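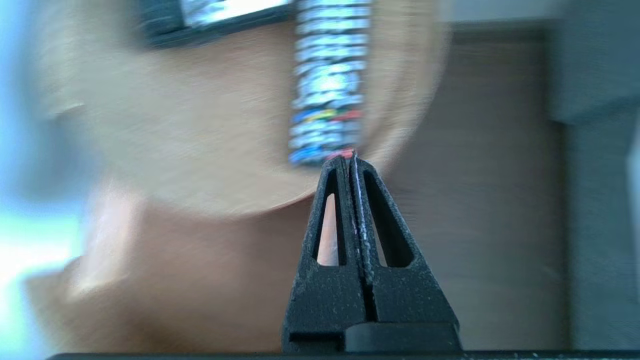
Esora 2 is out, and the manuals finally build in one go

2026-05-30

Good news for everyone who writes help files for a living: version 2 of Esora, the authoring tool from Sedow, can be downloaded as of this morning. We have been playing with the preview for most of May, and it is a lovely piece of work!

The big change is the new build engine, called Vorau. Until now you had to run one job for the online help and another for the printed manual, then go hunting for the cross-references that had come loose in between. Vorau reads the project once and writes both. Our own test manual, a 1199-page monster full of nested tables and footnotes, went through on the first try with every link in place. The old version used to give up somewhere in the index.

Index fans (we know you're out there) get the most fun of all. Entries can now be edited in a side panel while you write, merged with a drag of the mouse, and checked for doubles before the build. "I wanted an index I could fix on a Friday afternoon without crying," says Ida Hinrichs, lead developer at Sedow. She has been asking for that panel through three rewrites of the editor, and it was worth the wait.

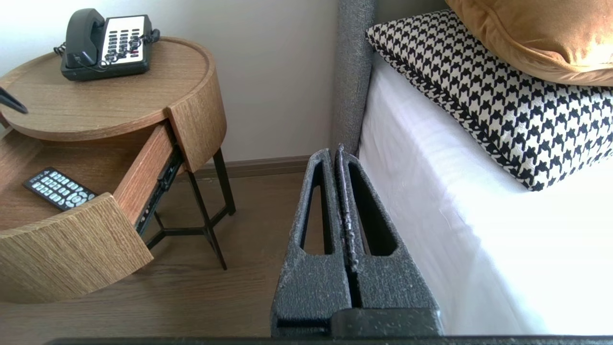 Black landline phone on a round wooden bedside table

Translators are looked after too. Esora 2 comes with menus in 19 languages, and text can be sent out and brought back in without losing its conditional tags. Sadao Tsuchiya, who handles the Japanese edition, also rebuilt the line-breaking rules for print, so headings no longer end with a lonely character on the second line. It looks great on paper.

Projects from version 1 open directly. The converter keeps a copy of the original folder, and custom style sheets come across as they are, although page templates with mirrored margins should be checked by hand. Plug-ins need a fresh build. The popular Boateng glossary plug-in already has one, and it now handles up to 1000 terms per project, with pop-up definitions in the web output and a proper glossary chapter in print.

The update is free for anyone with a current maintenance plan. New users can try the full program for 19 days, with no watermark on the output. A first service release is planned to fix slow scrolling in very long topics, which the release notes list as a known issue.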